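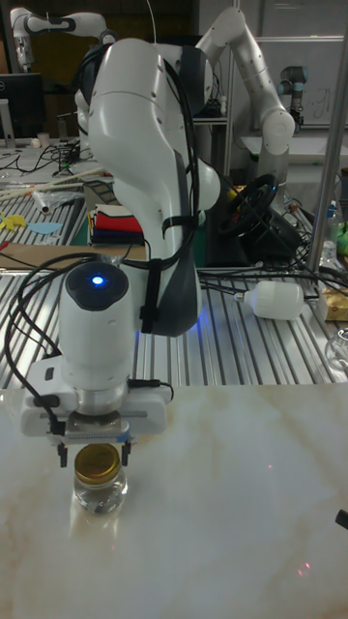 Long evening at the workshop, and my back is telling me all about it. I got in a little after six and the lid job was still waiting for me exactly where I'd left it in my head, which is to say half finished and annoying. The plan for tonight was just to get the fingers lined up on the little jar with the gold lid, one on each side, low enough to hold the metal and not the glass. Sounds like nothing! I spent most of an hour nudging the height down a hair at a time with my chin practically on the marble top, which is lovely to look at and shiny enough that I kept lining things up with the jar's reflection when I meant the jar. I did that twice before I caught on.

Wanda came by with tea and asked why I don't start with a bigger jar. Fair question. But the whole reason I'm doing this is for her mother's hands, and her mother's jars are small ones, so small it is. Genowefa Domański (I should write her whole name at least once in here, she'd like that) told me back in January that she has about given up on anything with a screw lid, and I said, well, leave it with me. Big talk. She's asked me twice since then how it's coming along and I keep saying "closer."

So, where I am. I've named the program Lis, because it's supposed to be sly and gentle and so far it's neither. It goes down, closes, turns, opens, turns back, and does that again until the lid comes loose. The turning part I'm happy with. Closing is the trouble. Too soft and the fingers skate around the rim, too hard and I get nervous and hit stop. I wrote 8 tries on the pad tonight and 2 of them got the lid all the way off. The rest were skating, plus one where the whole jar went around with the lid like a little carousel, and Wanda laughed so hard she had to put her cup down.

The carousel thing I should have seen coming. There's nothing holding the jar still! I'd been so busy with the lid end that I forgot the other end needs holding too. I'm thinking a square of rubber mat under it to start with, and if that won't do it, a round cup I can fix to the table so the jar drops in snug. Wanda Ziółkowski, maker of the world's best poppyseed roll and a far better sewer than me, thinks she has some grippy backing left over from a rug and will look for it.

The cables behaved, for once. Last time every full turn of the wrist pulled on them and I could hear it, a nasty little creak. I went over the slack again tonight with the strap done up snug around the forearm, then ran the wrist back and forth with nothing in the fingers for a good while and heard nothing. Fingers crossed - mine, I mean. I still want to keep each turn short and let it regrip more often. Slower, but who's in a hurry to open a jar?

I also sat down and added up what I've spent, which was a mistake. Around 400 dollars so far, and that's only my bits and pieces. I told myself in the fall it would be half that. Not mentioning it at home.

Drove back the long way past Koststead with the radio off, thinking about rubber. Next time: mat first, then the closing force in tiny steps, and write down every single one, even the silly ones. And bring my own tea.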